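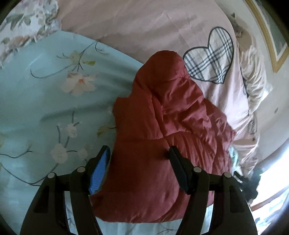
Unit 6: Room pricing and yield for small accommodation
Course notes, Certificate in Accommodation Operations
Notes prepared by Ritu Pathak

Read these notes before the tutorial. Bring a calculator. The worked figures all use the Brovley, a harbourside guesthouse with 68 rooms, and you will need them again in Unit 7.

6.1 What is being sold

A hotel sells room nights. A room that is empty tonight can't be put on the shelf and sold tomorrow. Most of the cost of that room (rent or mortgage, insurance, salaried staff, the base power bill) is paid whether or not a guest is in it. The extra cost of having it occupied is fairly small: cleaning labour, linen hire, toiletries, breakfast if it is included, and any commission to a booking agent.

This extra cost is called the marginal cost of an occupied room. You need it before you can discuss discounts. A manager who doesn't know the marginal cost will either refuse business that would have paid its way or accept business that loses money.

6.2 Three measures

Occupancy is rooms sold divided by rooms available, as a percentage. Rooms out of order are treated differently from one property to another. In this course we leave them in the available total unless a question tells you otherwise.

Average daily rate (ADR) is room revenue divided by rooms sold. Leave out food, drink, parking and laundry charges. If breakfast is bundled into the rate, take its value out first.

Revenue per available room (RevPAR) is room revenue divided by rooms available. You can also get it by multiplying occupancy by ADR. Check your answer both ways in the assignment. A small gap is usually rounding, and a large one usually means breakfast was left in.

RevPAR is the measure to use when comparing two nights or two properties of different size. High occupancy at a very low rate can give a worse RevPAR than a half-full house at the normal rate.
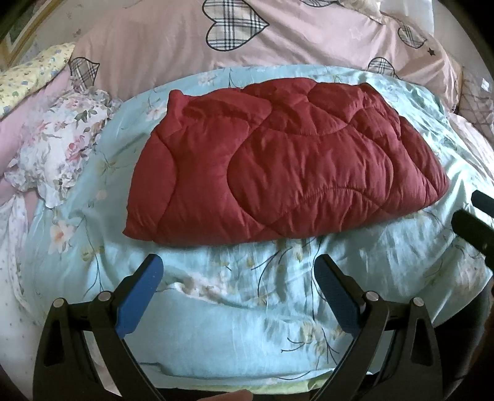 6.3 Seasons and day types

Most leisure properties use a rate calendar with at least three seasons. The names don't matter much. Students often copy the school holiday dates and stop there, which misses local events, cruise arrivals, and the shoulder weeks when older couples travel.

Inside each season, split the week by day type. A city property may be full midweek with business guests and quiet on Sunday. A coastal property is often the other way around. The Brovley sells out on Friday and Saturday through the warm months and struggles on Sunday, so its Sunday rate includes a late checkout.

Don't set rates from last year's calendar alone. Look at what is already on the books for the date, and compare it with what was on the books at the same point last year. This comparison is called pace. Pace well ahead of last year suggests the rate is too low. Pace behind suggests you should look at your channels before you look at price.

6.4 Channels

Record every booking under one of these headings: direct (phone, email, walk-in), own website, online agent, wholesaler, corporate account, group.

Work out net rate for each one. Net rate is what remains after commission and any card fees the property pays. An online booking at the full public rate can leave you with less than a direct booking at a discount. Rate agreements may limit what you can advertise publicly, so read the contract before you undercut it.

The Ekholm case in the reader deals with a property that relied on a single wholesaler. Read it for the section on release dates. The Joshi article is optional and covers corporate accounts. 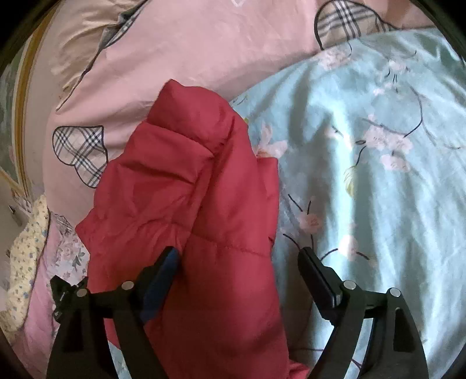 6.5 Restrictions

Price is one tool. The others are minimum stay, closed to arrival, and deposit terms. A minimum stay of 2 nights over a long weekend protects the shoulder night. Take it off if the dates haven't filled as the event gets close. Forgotten restrictions are a common cause of empty rooms, and they're easy to miss because the system shows the date as open to staff and closed to guests.

6.6 Worked exercise

The Plelgate is a motel with 13 rooms. In September it was open every night.

(a) Calculate the room nights available for the month.
(b) Room revenue on one night was $1,807 with every room sold. Calculate ADR and RevPAR for that night and explain why they are the same.
(c) The owner wants to cut the midweek rate. List the information you would ask for before giving advice.

Part (c) carries the most marks. Half a page is enough. Show your working for (a) and (b), with units.

Reading for Unit 7: the chapter on group bookings and attrition clauses, plus the sample contract in the appendix.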